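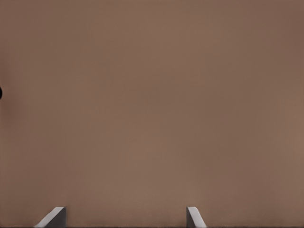

Objet : Re: [pinces-sim] Surkine ou Flenine pour la caméra poignet ?

Salut la liste,

> J'hésite entre la pince Surkine et la Flenine pour mes essais en simu.
> Avec la caméra au poignet, vous gardez les doigts dans l'image ou vous
> inclinez pour ne voir que la table ? Et ça change quoi pour le contrôleur ?

Alors moi je garde les doigts, juste un petit bout en bas (le haut des biseaux, quoi). J'ai essayé sans et je le regrette encore, on perd toute notion d'ouverture ! Sur la Surkine j'ai fait 1259 saisies avec les doigts visibles, 786 réussies. Pour la Flenine je n'ai que 100 essais au compteur, donc je ne me risque pas à comparer, mais elle me paraît plus nerveuse à la fermeture.

Côté contrôleur, je suis resté sur Ashour avec les gains d'origine. Irkden est plus doux à l'approche, par contre il m'a planté deux fois en novembre au chargement de la scène et je n'ai jamais compris pourquoi (si quelqu'un a une piste, je prends !).

Ah, et méfie-toi des tables unies : avec un brun tout lisse, mon estimation de hauteur partait un peu dans tous les sens. Tu mets une texture, toi, ou tu laisses nu ? Je peux t'envoyer mon fichier de config si ça t'aide, il est moche mais il tourne.

À plus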